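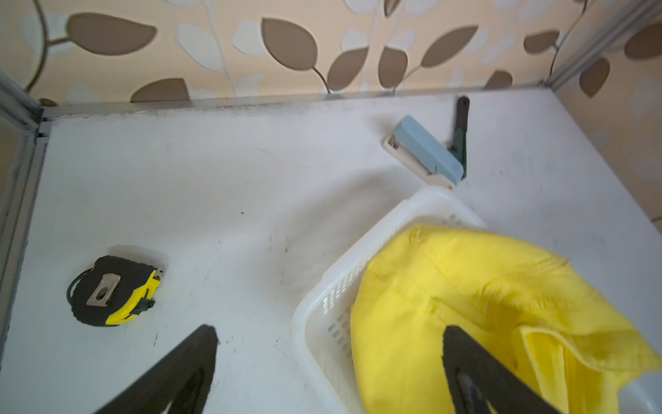 Start Projekte Berichte Team Kontakt

Zwischenbericht Greifzelle Pradesmont, Stand September
Lesezeit: 4 Minuten

An: Marta Stasiv, Projektträger Kastier
Von: Arsen Romaniuk, Luvville
Kopie: Oksana Antoniuk, Larysa Yurchenko

Liebe Marta,

kurz vorab, weil du am Telefon danach gefragt hast: niemand verletzt, Zelle steht aber seit dem Vorfall, Meilenstein 3 verschiebt sich. Details unten. Ist in Eile geschrieben, Zahlen zum Budget kommen getrennt von Larysa.

Was passiert ist

Aufgabe an dem Tag: Aufräumlauf, also verstreute Gegenstände auf dem Tisch greifen und ablegen, dazu Tücher aus dem Korb und wieder rein. Lief den ganzen Vormittag unauffällig. Gegen 14 Uhr beim Tuch dann Folgendes: Greifer schließt, hebt an, ein Finger hängt mit der Öffnung im Gewebe fest. Korb kommt mit hoch. Die Kraftüberwachung hätte da abschalten müssen, hat sie nicht. Arm fährt weiter Richtung Ablageposition, Korb schlägt gegen den Metallrahmen hinten, kippt, Tuch reißt ein. Oksana hat den Not-Halt gedrückt. Der hat sofort gegriffen, das ist die gute Nachricht.

Sie stand in dem Moment außerhalb der Zelle. Die Klappe vorne war allerdings offen, und das hätte der Arm gar nicht zulassen dürfen. Dazu gleich.

Ursache, soweit bekannt

Zwei Dinge, die unabhängig voneinander schiefgegangen sind.

Erstens Kraftgrenze. Nach dem letzten Update der Steuerung (Pongsiri-Paket, von uns eingespielt) stand der Grenzwert wieder auf Werkseinstellung. Unser eigener Wert wird in einer separaten Datei gehalten und nach dem Update nicht neu geladen. Im Log gibt es dazu eine Warnung, die hat keiner gelesen. Mein Versäumnis, ich hatte das Update freigegeben.

Zweitens Türkontakt. Der Schalter an der Klappe war gebrückt. Stammt aus der Einrichtphase, damals mussten wir ständig rein um Teile umzulegen. Sollte danach zurückgebaut werden, stand auch auf der Liste, ist aber nie abgehakt worden. Die wöchentliche Prüfung hat es nicht gefunden weil dort nur der Not-Halt getestet wird, nicht die Klappe. Prüfblatt ist inzwischen geändert.

Noch offen: warum der Finger überhaupt hängen bleibt. Larysa vermutet die Kante an der Innenseite der dreieckigen Öffnung. Bei harten Gegenständen, also Maßband, Tacker usw., kein einziger Fall. Bei Stoff dagegen haben wir beim Durchsehen der alten Logs 18 Läufe mit auffälligem Kraftverlauf gefunden, nur ist es da jedesmal von selbst wieder losgekommen. Hätte man früher sehen können.

Schaden

Korb an einer Ecke angeknackst, Ersatz ist da. Ein Tuch kaputt. Handgelenk vom Arm: Sichtprüfung ok, Kalibrierung um eine Kleinigkeit verschoben, wird neu gemacht. Handgelenkkamera unbeschädigt. Rahmen hat einen Kratzer. Sachkosten insgesamt rund 600 Euro, tragen wir aus dem laufenden Posten.

Erledigt

- Brücke am Türkontakt entfernt, von Oksana und Miroslava Semeniuk zu zweit geprüft
- Kraftgrenze wieder auf unserem Wert, wird jetzt bei jedem Start abgefragt. Stimmt sie nicht, startet der Arm nicht
- Warnungen aus der Steuerung erscheinen auf dem Bedienbildschirm, vorher nur im Log
- Unterweisung wiederholt, alle haben unterschrieben
- Meldung an die Arbeitssicherheit im Haus ist raus, Rückfragen bisher keine

Noch zu tun

- Fingerkante abrunden oder Öffnung mit Einsatz schließen. Larysa druckt beide Varianten, Test erst mal mit reduzierter Geschwindigkeit
- Kalibrierung Handgelenk
- Tischplatte reinigen, die Abriebspuren und der Schmutz stören inzwischen auch die Objekterkennung. Hängt nicht mit dem Vorfall zusammen, wir nehmen es aber in der Stillstandszeit mit
- Tapetenhintergrund bleibt wie er ist. Miroslava wollte ihn gegen eine glatte Wand tauschen, dann wären die neuen Läufe aber nicht mehr mit den alten vergleichbar
- Freigabe durch Miroslava, schriftlich, vorher fährt nichts

Auswirkung auf den Plan

Meilenstein 3 waren 1.000 gültige Läufe. Die Läufe seit dem Update müssen wir alle noch mal anschauen, weil die Kraftgrenze da falsch war. Kann sein dass ein Teil bleibt, die mit Stoff vermutlich nicht. Ich rechne mit 6 Wochen Verzug, inklusive Umbau der Finger. Wenn die zweite Variante gleich passt evtl. weniger, versprechen will ich das nicht.

Personal: Oksana ist bis auf Weiteres nur für Auswertung eingeplant, bis die Zelle frei ist. Keine Mehrkosten.

Was wir von euch brauchen: eine kurze Bestätigung, dass der neue Termin für Kastier in Ordnung geht, und ob ihr den Vorfallbericht in Langform wollt oder ob dieses Schreiben mit den Loganhängen ausreicht. Die Logs liegen im Projektordner unter "Stoff_Haenger", der Zugriff müsste bei dir funktonieren, sonst bitte bei Larysa melden.

Die Prüfblätter schicke ich nach, sobald Miroslava gegengezeichnet hat.

Gruß
Arsen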